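3.2 Materials: the painted blocks
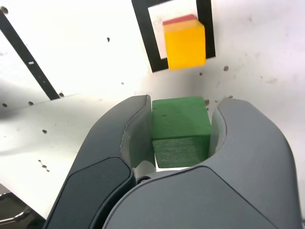
Figure 4. A green block and, behind it, a yellow block with a red-orange layer along its top edge, on a white surface.

The blocks used in the sorting and stacking sessions came from the teaching stock of the Winville nursery centre, where they had been in daily use before the study began. The full stock holds about 800 pieces in several shapes. For the present work only the cubes were kept, as earlier sessions had shown that children grouped mixed shapes by outline first and turned to colour later, if at all. After the other shapes had been set aside, 300 cubes remained, and these form the working set described in this section.

All cubes in the working set are painted. The paint was applied by hand by Burgi Berchtold over several school years, and the finish is accordingly uneven between pieces. On the green cube in Figure 4 the top face is slightly lighter than the front, and it carries faint speckles and small marks. The front face is darker and its texture is fibrous. Such differences were common across the set. It was decided at an early stage not to sand or repaint the pieces, so that the children would work with the same blocks they knew from the playroom.

A second feature of the set concerns pieces that show more than one colour. The yellow cube in Figure 4 has a thin red-orange layer along its top edge, with a lighter peach band between this and the yellow of the sides. From most positions at a low table such a cube reads as plainly yellow. Looked at from a higher seat, or by a standing adult, the red part is more noticeable. Pieces of this type were recorded as "mixed" in the inventory and were given a separate code for the face on which the second colour occurs.

The mixed cubes presented a difficulty for scoring. In the pilot, Flora Innes and Svenja Stöckli each coded the same sessions without reference to one another, and most of their disagreements concerned a mixed cube placed in a group of a single colour. One coder had treated the placement as an error and the other had treated it as correct according to the larger coloured area. The rule adopted for the main study is that a mixed cube may be placed with either of its colours without penalty, provided that the child places other mixed cubes of the same type in a consistent manner within that session. A change of group part of the way through is entered as a revision and is analysed separately (see Section 5.1).

White was chosen for the working surface after trials with a grey felt and a pale wooden board. The felt prevented the blocks from sliding and made the stacking task easier than intended. The wooden board was satisfactory for stacking, but the lighter yellow cubes were harder to pick out against it in the afternoon sessions, when the room is lit mainly from one side. The white surface gave adequate contrast for every colour in the set and could be wiped down between groups.

Placements were entered on paper sheets at the table and later transferred to the register kept by Wendelin Ruchti. In total, 3,000 placements were recorded during the main study. Of these, 2,000 belong to the sorting task and the remainder to the stacking task. Sheets on which the session had been interrupted - for example by the midday meal or the arrival of a parent - were kept in the register but marked, and they are left out of the totals given here.

Some wear was noted over the course of the work. Corners softened, and on a number of pieces the paint at the edges became thin. Cyrill Aebischer inspected the working set each Wednesday and withdrew any cube whose colour could no longer be named with confidence by two adults. Withdrawn pieces were replaced from the remaining stock with a cube of the same colour where one could be found. No replacements were available for the mixed cubes, and the number in use therefore fell slightly towards the end of October. The effect of this on the sorting results is considered in Section 6.

The blocks were stored between sessions in shallow trays, one for each group of children, and were tipped out on to the table in no set order at the start of each session.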